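Print this page | E-mail this page

Renata Ziółkowski has run the linen side of a small guesthouse in Rastport for 17 years. She buys most of her sheets secondhand, and she is picky about it.

"I look at the middle first," she said. "The edges can be perfect and the middle is worn through. Hold it up to a window and you'll know."

She pays more for old cotton than she used to. A box lot that cost her 2 dollars when she started now goes for 17, and there are more buyers.
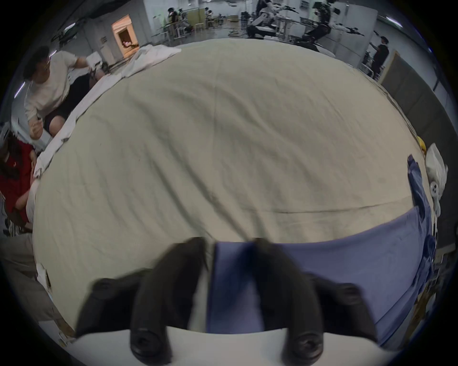

She does not iron everything. Pillowcases get ironed, and the top third of the flat sheet, where it turns down over the blanket. "The rest is under the covers," she said. "I have 100 other things to do before check-in."

Stains are another matter. Ziółkowski soaks them overnight in cool water and washes them the next morning — never hot, she said, until the mark is gone. Sheets that don't come clean are cut up for dust covers.

Her sister-in-law, Celina Pawłowska, does the mending in October, after the last summer guests leave. "She likes a patch to show," Ziółkowski said. "I don't, but she's the one sewing."

Last updated: 9/15/22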